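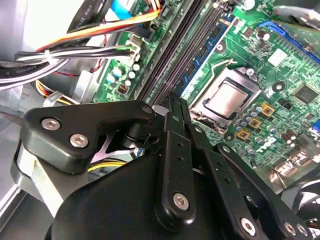 Vinico is a word list of second-hand shop labels, typed up by hand from the Plustonance repair and resale shops. It holds 3,222 labels, of which 1,519 have a price. Most come from kitchenware and clothing, with a smaller share from computer parts, where a label may read only "board, green" for a motherboard like the one in the open desktop case, or "case, no lid". Spelling is kept as written.

Print this page | E-mail this page

## Files

- `labels.csv` – one label per row, with shop code and shelf
- `prices.csv` – label id and price, where there is one
- `shelves.txt` – the 52 shelf names

Shelf names differ between shops. "Odds" in one shop is "Bits" in another, and we have not merged them.
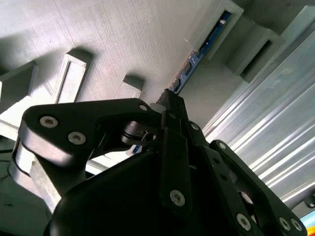
Labels in more than one language are marked `mix` in the last column. There are 48 of these, nearly all from the Urbańczyk shop, and the second language is Polish. Accents were lost in the first version and put back in August.

## Known problems

Prices written as "2 for 1" are left blank. Crossed-out prices are not recorded – only the last one is. Shop codes F1 and F2 are the same shop before and after it moved.

## Use

Free to use and change. Please name Vinico if you publish anything from it.

Search this site Go Advanced

Related items

- Fitia: shop opening hours
- Plustonance shelf map
- Vinico, older version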